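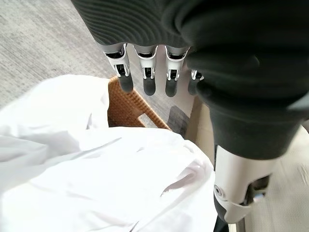

Cunda bed cover, cream. By Plandura. Back in stock after the November gap, queen and king only, twin to follow.

Medium weight. Cotton on both sides, light fill, stitched edge so it doesnt bunch up at the corners. Hangs low enough to cover most box springs. Mattresses over 19 inches deep, go up a size.

Colors: cream, slate, rust. Slate is the old Roman shade with a new name, same dye, will match what you already have.
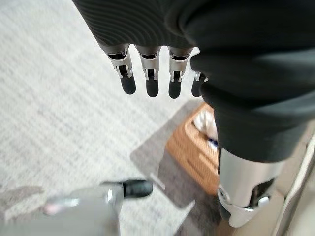
Care. Cold wash, own load, mild soap. No bleach. Tumble low, take it out while still a touch damp and lay it flat. Expect a little shrinkage first wash, already allowed for in the sizes. Do not dry clean. King needs a big drum, 5 cubic feet or so it will not rinse right.

Matching shams sold separately, see Drinon range. Drinon shams close with a flap, no zipper. Two per pack. Fits standard and queen pillows, king pillows are tight.

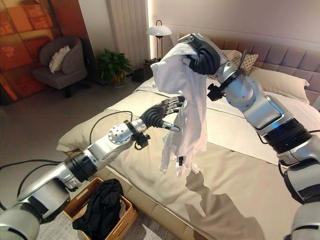

White garment held up over a bed with a cream-colored cover.

Shipping: 5 working days, king can take longer. Ships rolled, so give it a night to relax before you judge the creases. Returns within 41 days, unwashed, tags on. Return label is in the bag, please keep the bag.

Swatches are free, one set per household. Trade and hotel orders ask for Darius Kuusk at the order desk, he can also tell you whats left in rust.

Page updated 2024-01-03. Prices at checkout are the corect ones, ignore the old leaflet.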